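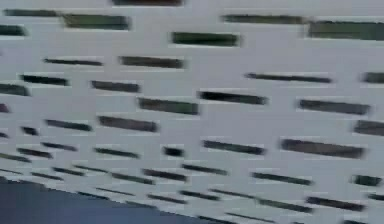

Figure 3. Perforated panel with staggered, round-ended slots (simulated view).

3.2 Storage and reheating of cooked legumes

Cooked lentils and chickpeas were portioned on the day of cooking and held in closed containers until tested. Each portion weighed 100 g. Half of the portions were refrigerated and half were frozen, following the meal-preparation routine described by Karras for the Grillach kitchen trials. Chickpeas were drained before weighing; lentils were stored with their cooking liquid, as draining caused the skins to split.

Portions were reheated in covered pans over low heat and stirred at fixed intervals. A panel of 41 tasters scored firmness and flavor on a scale of 1 to 10. Refrigerated lentils thickened during storage and needed added water to return to a pourable texture. Frozen chickpeas kept their shape but scored lower for firmness than refrigerated ones. Salt level had no clear effect on either score. Spiced portions were tested separately, and those results are given in Section 3.4.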